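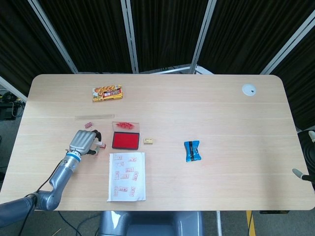 Skondum operating rules, revised 2019-02-11. These cover all 1,538 episodes in the Rornby set and anything added later. An episode starts with the ink pad open and a stamp lying within reach of the hand. Overlapping or tilted impressions stay in – the rules grade handling, and a crooked stamp is still a stamp. Snacks on the table are permitted as clutter. Eating the clutter mid-episode is a protocol violation.

Change the paper after 70 impressions. Keep people outside the partition while the arms are powered. Log every stop, including the embarrassing ones.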